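Brirley Help Community
Home > Audio > Tape transfer

Highs missing above 4000 Hz on old reels, interface or deck?

Posted by Anneli Turunen
Tags: reel-to-reel, transfer, azimuth, sample rate
Status: open

I am transferring a box of 7 inch reels, mostly spoken word with some choir music. The deck is a Lonura two-track machine that I bought used in April. It goes line out into an Ivby interface and from there into Brirley. Speed is correct, levels are fine, no hum.

The problem is that everything above 4000 Hz drops away steeply on most of the reels. Consonants are soft and the choir sounds like it is behind a curtain. I first assumed the interface was set wrong, so I raised the sample rate to 192 kHz. The files got very large and the sound did not change at all.

What I have tried so far:
Different cables. No change.
Swapping left and right at the interface. The dull sound is the same on both channels.
Cleaning the heads with isopropyl alcohol and a swab. There was brown residue on the swab. A small improvement on the first reel, none on the others.

One reel in the box sounds perfectly clear on the same deck with the same settings. It is a commercial recording. The dull ones were all made at home on a machine that no longer exists. I would like to know if the treble is gone from the tape or if I am failing to read it. I would also like to know which sample rate I should use, as I do not want to run the whole box twice.

Ottmar Kröger
Accepted

The clear commercial reel answers most of it. It shows that your deck, cables and interface can pass high frequencies. What differs between it and the home reels is the angle at which the recording head stood when the tape was made. A recorder with its head slightly tilted makes tapes that play back correctly only on a head with the same tilt. Your playback head is close to standard, the old machine probably was not, and the mismatch costs you treble. The loss gets worse as the frequency rises and is worse at slow tape speeds, which home users chose to save tape.

You can test for it before you touch a screwdriver. Play a dull reel and listen to the two channels summed to mono. If the same program is on both tracks and the mono sum is noticeably duller than either track alone, the two tracks are arriving at slightly different times, and azimuth is the first suspect. If the home reels are half-track mono, with a different recording on each track, the sum tells you nothing and you have to work by ear.

To adjust, find the azimuth screw on the playback head. It is usually the one beside the head with a spring under it, but check the service manual for your Lonura, because the height screw can look the same. Mark the starting position of the screw with a fine pen. Take the head cover off, start the tape at a passage with plenty of S and T sounds, and turn the screw very slowly in either direction. Listen in headphones.
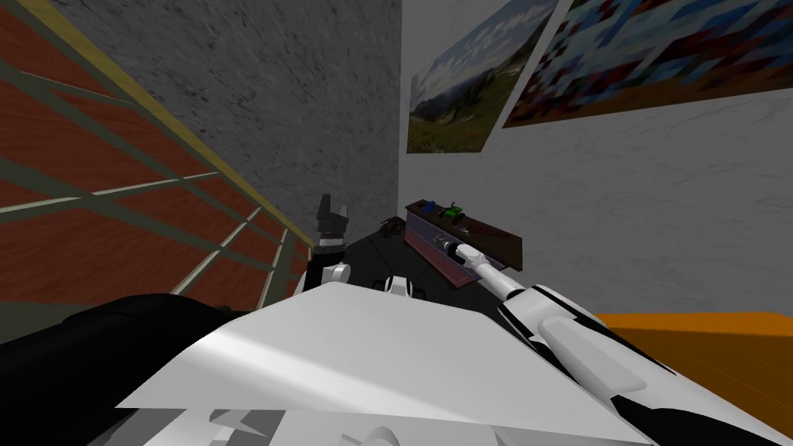

The point you want is fairly narrow. The highs come up, reach a peak, and fall off again on the far side. Go past the peak and come back to it so that you know where it lies. There are smaller false peaks on either side, so if the best position still sounds a bit phasey, keep going in the same direction before you settle.

Do this for each reel, or at least for each batch recorded on the same machine. When you are finished, put the head back to standard. The pen mark will get you close. For an exact setting you need a calibration tape. I use an Ostermann tape for this, played on a clean and demagnetized deck. Do not set the deck by a commercial music reel if you can avoid it, as those vary too.

If the peak brings back only part of the treble, look at the following. Tape wound with the oxide facing away from the head sounds very dull and very quiet. Cupped or warped tape does not lie flat against the head, and a slow wind from end to end followed by a day of rest can help. A worn head has a flat polished area with a visible edge, but in your case the commercial reel more or less excludes it.

Sample rate has no bearing on any of this. For speech and amateur choir recordings, 96 kHz at 24 bit is more than the tape holds. 192 kHz doubles the file size of that and mostly records bias leftovers and noise. Save the raw transfer without EQ, and make a corrected copy from it.

tapehiss_2
Just boost the treble in Brirley. High shelf from 4000 Hz up, done. I did it for all of my grandfather's tapes and they sound OK to me.

Ottmar Kröger
A shelf raises the hiss by the same amount as the speech. Use it after alignment if something is still missing - before that it only covers up the fault, and the transfer has to be made again if you later want it right.

Anneli Turunen
I turned the screw a little less than a quarter turn counterclockwise and the consonants came back. Two of the reels needed a different position from the rest, so they were probably made on another machine. I am back at 96 kHz. One reel is still dull at every position and it is also very quiet, so I will check which way the oxide is facing tonight.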